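Home Tips: Cutting Your Household Footprint Without Buying a Thing

Posted February 23, 2023

I love this time of year for taking stock. The heating has been running for months, the trash can seems to fill itself, and the utility bills are lined up on the kitchen counter asking for attention! So I gave up a good chunk of February to going through our house one room at a time, looking for waste. I wanted changes that cost nothing and that I would still be doing by summer.

If your town is anything like ours, you've heard plenty about the new reservoir plan and whether the water in the Vamgate valley will stretch far enough. Big projects get studied and argued over for years (as they should be!), but a house is small enough that you can check it in an evening. Grab a pencil and start with the meter.

Read the meter before you change anything

Write down your water reading at bedtime, then again first thing in the morning before anyone flushes or fills a kettle. If the number has moved, something is leaking. Ours had moved! It was the toilet in the back bathroom, trickling away so quietly that I'd walked past it for who knows how long.

To find out which toilet is the guilty one, put a few drops of food coloring in the tank, leave it for half an hour and look in the bowl. Color in the bowl means the flapper isn't sealing. Ours only needed cleaning. Turn off the water, flush, unhook the flapper and wipe the rim and the seat with a rag and a little white vinegar. If yours is stiff or warped, take it along to the hardware store and match it up.

Then do the same thing with electricity. I wrote down the number at the start of the month and kept a running total on the fridge. We were at 444 kilowatt-hours by the time I closed the notebook, and just having that sheet of paper up there got everybody turning off lights.

Pick one mug a day

I'm a little evangelical about this one. Each person picks a mug in the morning and keeps it until bedtime, with a quick rinse between coffee and tea. You'll be amazed how much room it frees up in the dishwasher, and we've dropped from a load every day to a load every other day. Hang the mugs somewhere everyone can reach, so there's no digging through the cupboard and coming out with a fresh one. A mug tree on the table does the job nicely, and so does a row of hooks under a shelf.

Enamel mugs are great for this because they shrug off knocks. Don't put them in the microwave, and skip the steel wool. For tea stains, make a paste of baking soda and water, let it sit for ten minutes and rub with a soft cloth.
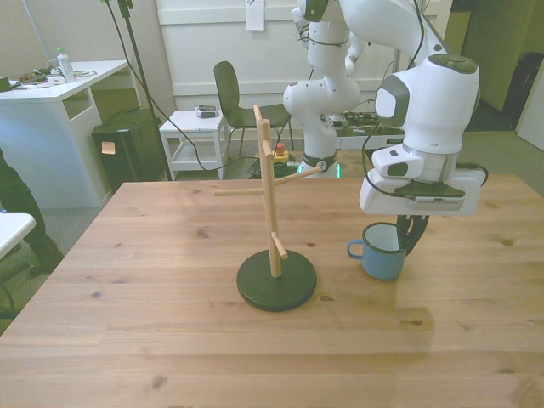

Wash dishes with less water

Two basins, one soapy and one clear, beat a running faucet every time. Start with glasses, then plates, then pans, and wipe the greasy stuff out with a scrap of newspaper first. The clear basin can go on the garden afterward if you haven't let much soap get into it. I keep an old pitcher by the sink as well, and it catches the cold water that runs before the hot arrives. That goes to the houseplants (let it come to room temperature) or into the kettle.

If you use a dishwasher, scrape and don't rinse. Run it full, pick the eco setting even though it takes forever, and open the door at the end so everything air-dries. Clean the filter once a month too. Mine was disgusting, and the glasses came out so much brighter afterward!
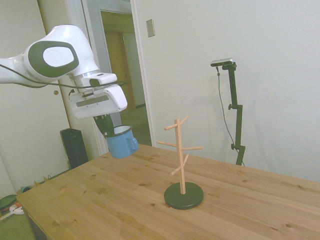 The same goes for the washing machine. Cold water handles nearly everything we own, apart from dish towels and sick-day sheets. Use half the detergent you think you need. Too much leaves a film on the clothes and gunk in the drum, and then you end up running an extra rinse. Dry on a rack if you have the space, near a window you can crack open so the damp has somewhere to go.

Rags, jars and the scrap bucket

We've quit paper towels almost completely. Cut up one old flannel sheet and you'll have rags for years. Keep a basket of clean ones at elbow height and a lidless bucket for used ones (a lid makes them go sour). Greasy rags get washed separately, and anything with linseed oil on it should be spread flat outdoors to dry, never balled up. Oily rags can heat up all by themselves and catch fire, so please take that one seriously.

For food scraps, freeze them! An old bread bag in the freezer door holds peelings and coffee grounds until you're ready for a trip to the compost, with no smell and no fruit flies. The drop-off at Athumani Gardens takes them frozen solid.

Look after the wood you have

Keeping a table going is far better than replacing it. Wipe up spills right away, especially on soft woods like pine, and use a barely damp cloth followed by a dry one. For a shallow dent in bare wood, lay a wet cotton cloth over it and touch it with a warm iron for a few seconds. The steam swells the fibers back up. Check after each touch, and let the spot dry overnight before you sand.
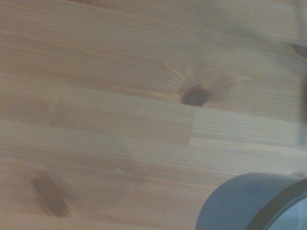
Go easy with the sandpaper, always along the grain, 120 grit and then 220. Wipe off the dust and rub in a thin coat of whatever finish was on there before. If you don't know what that was, try a patch on the underside first. White rings on a waxed top often lift with a little mayonnaise left on for an hour, silly as it sounds, and a candle stub rubbed along a sticky drawer runner will have it gliding again.

Drafts are next on my list. I've got a stack of worn-out jeans waiting to be turned into door snakes, filled with dry rice or sand, and I'll write up the pattern once I've figured out how to keep the ends from leaking.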